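The lost wall of Erley, and the man who keeps tripping over it

I have walked down Kamata Lane probably every week of my adult life, usually with a coffee, and I never once noticed that the pavement drops a step halfway along. Osvaldo Marino noticed. He's been mapping the old town wall of Erley for years, in the evenings mostly, and when I finally got him to sit down with me in August 2022 he started on that step before I'd even found my pen.

"You go down there because you're walking into the ditch," he said. "It got filled in, and then the fill settled. You can put any paving you like on top, it still wants to be a ditch."

I loved that. I'd always been told the wall was gone, every stone of it, pulled down when the wool merchants wanted wider streets. Osvaldo says that's half right. The merchants did take the top off (they had carts to get through, and the gates were a misery), but digging out foundations is hard work and they mostly left them where they were and built their houses straight on top.

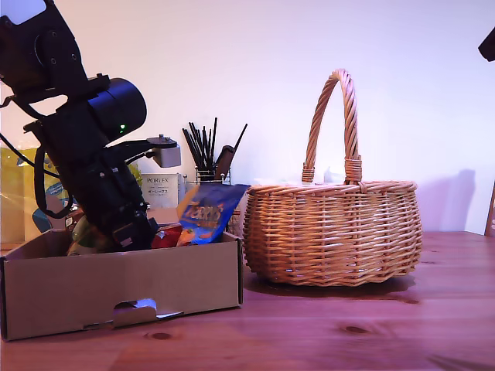
So how do you look for a wall that's under people's kitchens? You ask to see the cellars. Osvaldo has been in 65 of them so far, and he has found what he's sure is medieval masonry in 12.

"Sure, and I mean sure," he told me. "There are others where I'd like it to be. That's different. You stand there with a flashlight and you want it so badly that a Victorian coal store starts looking like a tower."

The best one is under the old Flikham bakery. The back wall down there is curved, which made no sense to any of the bakers, who could never get a shelf to sit flush against it. It's the inside face of a corner tower! Osvaldo measured the curve, drew the rest of the circle on a street plan, and it came out neatly under the shoe shop next door.

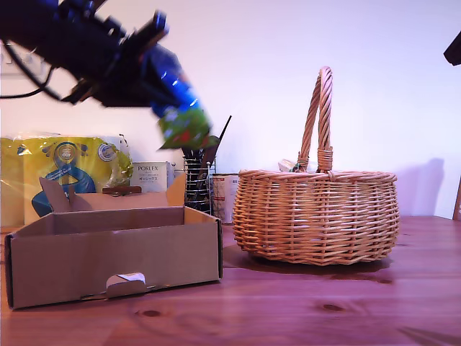 I asked him about Gratance Gate, because everybody who grew up here has heard the story: the siege, the gatekeeper's daughter, the lantern in the window. He made a face.

"There's a gate. I can give you the gate. There's a payment for new hinges and a payment for a man to sit in it at night, and he complained about the cold. I can't give you the daughter."

And the siege? He thinks there may have been a bad couple of nights that grew in the telling. The town rolls mention burned thatch outside the wall and then go right back to arguing about pigs. He showed me his copy of that page, and the pigs do get a lot more room.

He doesn't work completely alone. Serena Sanna reads the Latin for him, since his own is, in his words, "enough to get into trouble." She was the one who spotted that a word everyone had translated as "bridge" was more likely a plank walkway, which moved the north crossing 100 feet up the lane and cost Osvaldo most of a winter's drawing. He laughed when he told me this — I'm not sure he laughed at the time.

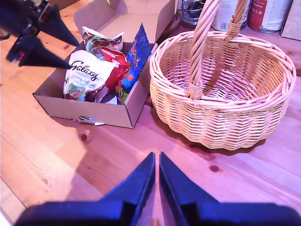
We got onto what happens next. There are 2 cellars he's desperate to see, both on the river side, where the line of the wall goes vague on him. One owner has already said yes for September. The other, he says, thinks he's selling something.

"I've written her a letter. I put in a drawing. I don't want to dig, I don't want to move her boxes, I only want to stand in there for ten minutes with a tape measure."

I asked whether he'd like to see any of it opened up properly, with a sign and some lighting, and he went quiet for a bit. He'd like the bakery tower to be looked at by someone with a real budget, he said. The rest he's happy to leave. It has been holding up houses for a very long time and he doesn't see why it should stop.

Then he walked me back along Kamata Lane and made me close my eyes for the step. I felt it this time. He was already ten yards ahead, pointing at a drain.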